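The hundred-night trial is a sales trick

By Svitlana Symonenko
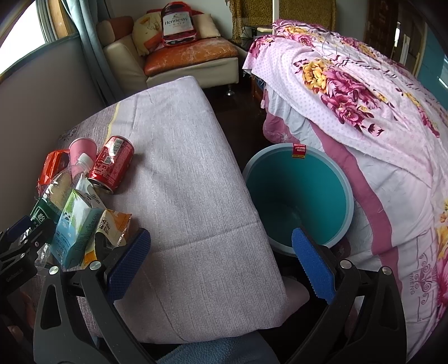

Who pays when a mattress company promises your money back? You do, at the register, along with every other buyer whose price already covers the returns.

I have been reading the terms that Naltent prints under its famous sleep guarantee, and I can't see what's generous about them. You must keep the thing for 40 nights before you may complain. Pickup costs extra outside the city. If there is a stain of any kind, the deal is off, and the company decides what a stain is. A friend of mine, Lautaro Salinas, spent three weeks writing to them over a $400 topper and got store credit.

Vastonton does the same with nicer lettering. It gives you 15 days to report a fault, counted from shipping – so a slow truck eats your rights before you open the door.

Defenders say most people are happy and never send anything back. Maybe. Or maybe most people have jobs, no car big enough, and no wish to wrestle a bed down the stairs. Silence gets counted as satisfaction, and then it goes into the ads: 3,458 happy sleepers, says the Naltent home page, with no word on how it knows they're happy.

I would take a lower price and a plain one-year warranty over any of this. The small shop on my street offers exactly that, on one sheet of paper, and the owner signs it in front of you.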